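Review: Skoryk, "Wedding Tunes and Waltzes" (Ludano Records, LP with booklet)

Reissued string band and village ensemble recordings have become a crowded field, and the Archive Listening Group receives more of them each year than it can properly assess. The present collection, issued by Ludano in July, was selected for a full review on account of its documentation as well as its music. It gathers the known sides of the Skoryk family orchestra, a group of fiddle, hammered dulcimer and bass that played for weddings and dances in the immigrant districts of western Pennsylvania between the wars.

The album contains 14 performances transferred from 78 rpm discs. All but three come from the collection of the compiler, Bohdana Kobzar, who also wrote the notes. The remaining discs were lent by private owners and are in visibly poorer condition, judging from the label reproductions in the booklet. The transfers were prepared by the Waliteo studio under the supervision of Maja Kaczorowski.

The first side is given over to wedding music. The opening march is taken at a slower pace than listeners may expect, with the fiddle holding the long notes well past the beat while the dulcimer fills the space beneath. The two bridal pieces that follow are the strongest items in the set. In the second of them the lead fiddle drops to the low string for the final strain, and the bass player switches from plucking to the bow. The effect is grave and rather beautiful, and the transfer preserves it well.

The second side turns to dance music: polkas, a pair of kolomyikas and four waltzes. The polkas are energetic but similar to one another, and the compiler might have placed them farther apart. The waltz titled "Jallard" in the track list is a puzzle. The name appears on no other recording by the group, and Kobzar suggests that it may be a label printer's misreading of a dancer's or a hall owner's surname. The melody itself is a close relative of one found in several printed fiddle books of the period.

With regard to sound, the restoration is conservative. Surface noise has been reduced but remains present throughout, and the upper range of the fiddle has been left alone. This reviewer supports that decision. On the third track of side two, however, a low rumble runs under the whole performance – it should have been possible to filter it without harm to the bass. The pressing supplied for review was flat and quiet, with a slightly tight center hole.

The booklet runs to 66 pages and includes a discography, song texts in the original and in translation, and an account of the family drawn from letters and parish records. The translations are plain and useful. The discography lists matrix numbers where known, but recording dates are given only by year, and the reader is not told which are documented and which are estimated. A second printing would benefit from an index of tune titles.

The review copy was played in full on the reading room turntable and again on a domestic system.
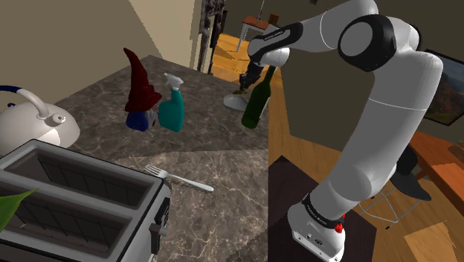

Robot arm over a stone countertop, with a round dish beneath the gripper.

Listeners who already own the earlier anthologies of this repertoire will find some duplication. Five of the sides have been available before, although in transfers that were noticeably duller and, in one case, pitched almost a half step too high. The speed correction alone gives the older issue little further purpose.

The set is recommended for libraries with holdings in immigrant and dance music, and for fiddle players who wish to learn the bridal tunes from the source. General listeners may prefer to begin with the first side.

Reviewed 30 December 2020. Format: LP, with booklet. A download of the same program is available from the label, without the song texts.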